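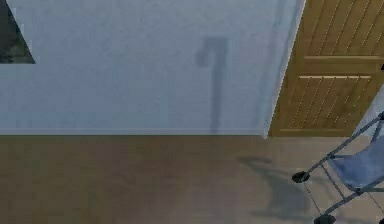

How to repaint a plain interior wall

Painting one wall is a weekend job if you let things dry properly. These notes cover a plastered wall that has been painted before with ordinary emulsion. Bare new plaster needs a thinned first coat and is covered on its own page, as is painting over wallpaper.

What you need

Filler and a filling knife
Fine sandpaper
Sugar soap, a sponge and a bucket
Masking tape
A 50 mm brush for the edges
A medium-pile roller and tray
Dust sheets, cotton if you can get them
Emulsion, enough for 2 coats

Clear and cover

Move furniture to the middle of the room and cover it. If a sofa is too heavy to shift far, pull it out enough to get a stepladder behind it. Take down pictures, and pull the nails or mark them with a bit of tape if you want them in the same place afterwards. Turn off the power at the consumer unit before loosening any socket or switch plates.

Plastic sheeting is fine over furniture but slippery underfoot. Use cotton on the floor, and tape it down along the skirting.

Wash the wall

Mix the sugar soap as it says on the packet. Work from the bottom up, because dirty runs on a dry wall leave streaks that are hard to get off. Rinse with clean water and leave it until the next day if the room is cool.

Walls near a kitchen or beside a door usually want a second wash. Paint doesn't hold well on grease.

Fill and sand

Rake out any loose bits from cracks with the corner of the knife. Press the filler in and leave it slightly proud. Deep holes are better done in layers, as a thick plug of filler shrinks and cracks. When it has set hard, sand it flush and run your palm over it. You'll often feel a ridge you couldn't see.

Dab a little paint over each filled patch and let it dry before you start on the wall itself, otherwise the patches soak up the first coat and show through as dull spots.

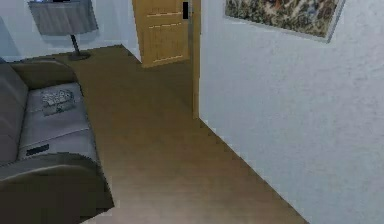
Krešimir Tomić writes that he skips the masking tape altogether and cuts in by hand along the skirting, wiping off slips with a damp rag as he goes. It works if your hand is steady. Beginners will do better with tape, pressed down firmly along the painted edge.

Cutting in

Paint a band the width of the brush round all the edges. Do a short stretch at a time, then roll up to it while it is still wet. If the band dries first you may see it as a darker border, particularly with deeper colours.

Rolling

Load the roller evenly and take off the extra on the ridged part of the tray. Start in a top corner, put the paint on in a loose W, then fill in with straight strokes without lifting off. Finish each section with light upward strokes. Don't go back over paint that has begun to dry – it drags and leaves a rough patch.

Wait for as long as the tin says between coats. In a cold room, allow longer. Wrap the roller tightly in a plastic bag in the meantime and it will stay usable.

Checking the finish

Look along the wall from one side, in daylight if possible. Thin areas show up better this way than from straight on. Touch up with the roller, as brush marks dry to a different texture.
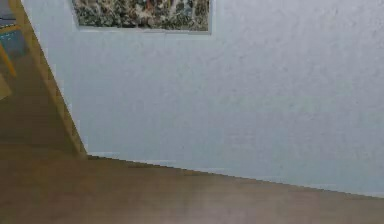

Pale blue-grey wall meeting a brown floor

Taking off the tape

Pull the tape away slowly at an angle while the last coat is still a little soft. If it has dried hard, run a sharp knife along the edge first. Leave the furniture clear of the wall overnight, and don't wash the new paint for 7 days.

Write the colour name and the room on the lid before you put the tin away.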